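Glaze book, Sunday, kiln shed

Started the morning by reading what I wrote last time, which was "try it thinner", with no indication of what, or thinner than what. Assume it was the Fairweather grey. Mixed it thinner.

Fairweather grey, batch 4. Same recipe as batch 3 except the new bag of ball clay, because the old bag has been sat in by something with feet. Sieved twice. First pass left a spoonful of grit behind that I would have sworn was already dissolved, second pass left almost nothing. It still feels sandy between the fingers. Hydrometer disagrees with my fingers and I have decided to side with the hydrometer, which has a better record this year.

Dipped 12 test tiles, three-second count, my count, so call it anywhere from two to five. Tiles stamped on the back this time. Previous lot were numbered in underglaze pencil, which burned away very cleanly and left me with a tray of lovely anonymous greys, one of which is exactly the colour I want.

Shelf plan for this firing:

Bottom: the Brondement order, bowls only. Plates can wait.
Middle: tiles, front to back in stamp order. Do not get clever and fill gaps.
Top: the two big platters that nobody asked for, plus the mug with the handle I keep defending.

The Brondement bowls want watching. They asked for "a matte that isn't too matte", and then sent back the satin sample as too shiny and the matte sample as too dry. I have glazed these ones in satin with a bit more alumina and intend to call it a soft matte on the invoice. If it pinholes I'll call it something else.

Cone 6, slow up to 600, 10 minute hold at the top. Last firing I skipped the hold to get home for dinner and the whole top shelf came out looking like orange peel. Dinner was ordinary too.

Kiln notes. The lower element on the left side is sagging out of its groove again. Pushed it back cold and heard it tick, so that's probably the last time I get away with it. Spare set is on the shelf behind the Zastden clay, still in the box, where it has been since I was last going to do this properly. Thermocouple reads 7 degrees high at room temperature. I've been subtracting it in my head, and somewhere in my head is also where the cone packs were supposed to be written down, so a bit of caution is in order.

Separate job, the oval plate mould. Fliltmont want small oval plates and little round dishes to go with them, in colours they describe as "pastel but grown up". They'd like the rim a shade darker than the well. On a wet rim that means either banding it on the wheel, which an oval will not thank you for, or letting the glaze break over a sharp edge and pretending I planned it. Going with the second.

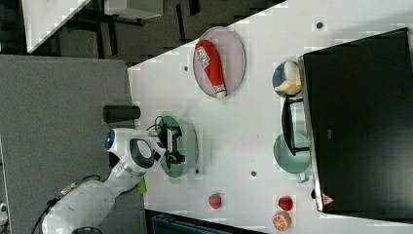 Pale pink oval with the darker rim, small blue-grey round to its right. 

Pink is going to be the trouble. Chrome-tin pink needs calcium and no zinc, and my usual clear is full of zinc, so the first attempt will come out brown if I forget. Written here in the hope that I read it: NO ZINC. Also keep it away from anything with chrome and a lot of tin on the same shelf. Two years ago I got a pink blush on every white piece in the load, and sold the lot in a weekend, and have never been able to repeat it for money.

Alternative is a commercial stain. It costs more and it works, and I'd lose the pleasure of complaining about it. Order a small bag anyway.

Blue-grey round should be easier. Start with the Fairweather base, half a percent cobalt carb, a pinch of iron to knock the cheer out of it. Line blend of four tiles, iron going up in steps. If the first tile comes out navy I've misread the scales again. The zero drifts when the heater is on, so weigh with the heater off and a coat on.

Foot rings: Fliltmont's ovals stack badly if the foot is too narrow. Measured the plaster mould and it's fine at the long ends and mean across the middle. Shaved the inside of the foot by eye. Plaster crumbs went in the slip bucket, of course, so that bucket is now marked and belongs to the garden.

Later, kettle on. Kiln through 400 and no smell, which either means the bisque was good or I have stopped being able to smell it. Vent open, bungs in. Wrote the start time on the door in chalk and then leaned on it. It was 10-something.

To do:
Elements. Really.
Chalk, or a whiteboard, or a more careful elbow.
Ring the Zastden depot and ask if the stoneware body has changed, it's throwing short and drying with a pink cast it didn't have in April.
Find the sieve brush.
Tell Brondement the bowls will be ready "later in the week", pick the week afterwards.
Line blend tiles for the blue-grey, stamp BEFORE drying.

Found the sieve brush. It was in the slip bucket.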